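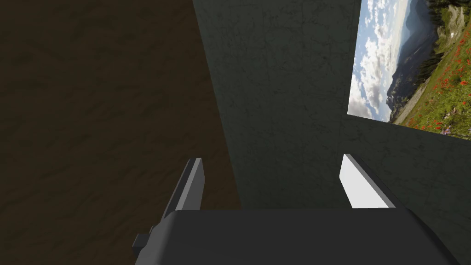

Last changed: January 8, 2018

Search the shop Go

Sturnby — practice rooms for simulated robot arms

Hello, and welcome to the Sturnby page! I write these rooms myself, I sell them myself, and if you send a question it's me who answers it, usually in the evening with a cup of tea going cold next to the keyboard. So please forgive the odd rambling bit.

Sturnby is a download. You get a big folder of indoor rooms, a two-fingered gripper on an arm, and a wrist view already set up, so you can drive the arm (or let your own program drive it) and look out over the back of the gripper as it goes in. I started making it when I was trying to teach a simulated arm to reach into awkward corners and every free room I could find was a white box with a cube in the middle. Lovely for a first afternoon. After that your arm is brilliant at white boxes and hopeless at everything else.

So mine are cluttered with surfaces. There's mottled brown that might pass for stained wood or leather depending on how the light lands, there's grey-green wall with fine cracks all over it, there are panels standing at angles to each other so the gripper has to pick its way in. And out past the walls there's scenery — clouds, a steep mountainside with dark conifers, a green meadow full of little red poppies. People either love the poppies or write to me about them. I'm keeping them! A bright busy background is a proper nuisance for anything that looks for edges or colours, and I'd much sooner you met that nuisance in a download than on a real bench.

What's in the folder

The full pack has 600 room layouts. They come sorted into four groups: open floor, against a wall, into a corner, and what I call squeezes, where the gripper has to go between things. If you're new, begin with open floor and stay there longer than you'd like. The squeezes are hard. I built them and I still scrape the housing on half of them.

The gripper has two angled plate fingers that lean in towards each other, and you can change how far they open, how long they are and how pale the inner faces are. That last one sounds daft, but a white inner face catches the light in a way that can throw a vision program off completely, and plenty of real grippers have pale pads. Darken it, lighten it, try both. The light can be moved too. High and to one side is my favourite for testing, as one finger lights up and the other goes murky.

You also get the backdrops as separate files so you can swap in your own. A customer called Lieselotte Albers put her kitchen in (she sent me a picture, very tidy kitchen) and her arm stopped working straight away, so she went back to training with a mixture and had it going again before the week was out. That's how I'd use it as well. Mix them up early on.

What it won't do

It won't do soft things. No cloth, no cables, no bags. I had a go at cloth in November and my computer made a noise I didn't like. It also doesn't come with anything clever to control the arm; there's a simple keyboard driver for poking about, and a plain text list of joint commands for people who have their own program. If you want something that learns by itself out of the box, you'll want a different shop, and I won't be offended.

The textures are made to be varied more than pretty. Look closely and you'll spot the same cracks coming round again on the bigger walls. I'm slowly making more.

Climby

Climby is the add-on for arms on a moving base, with ramps and steps. It uses the same gripper and the same backdrops. I'd call it nearly finished. It works, the steps are solid, but the base sometimes sinks into the ramp a little if you go up too fast, so for now it's included free with Sturnby and you're welcome to grumble at me about it.

Price and updates

Sturnby costs £68 for one person, paid once, with six months of updates. After that it's yours to keep and carries on working, you just don't get the new rooms unless you top up. Schools and clubs, write to me first and we'll sort something out — I don't want a classroom paying for every chair.

You'll need a reasonably recent computer with a separate graphics card. It does run on my old laptop, with the backdrops switched off and a good deal of patience.

The shop side is looked after by Wendt, a small outfit here in Clelevholm, so that's the name you'll see on your receipt. Your download link comes by email. Have a look in the junk folder before you write to say it hasn't arrived (I say this with love).

If you get stuck

Write to me and tell me which room you were in and which group it's from, and send the text file called "lastrun" from the main folder. A screenshot of the wrist view helps a lot as well. The most common trouble is the arm starting half inside a wall, and you can cure that by turning on "safe start" in the settings. I ought to have it on by default and in the next update it will be.

Sabine

Contact | © Sabine Tiedemann, Clelevholm | Back to top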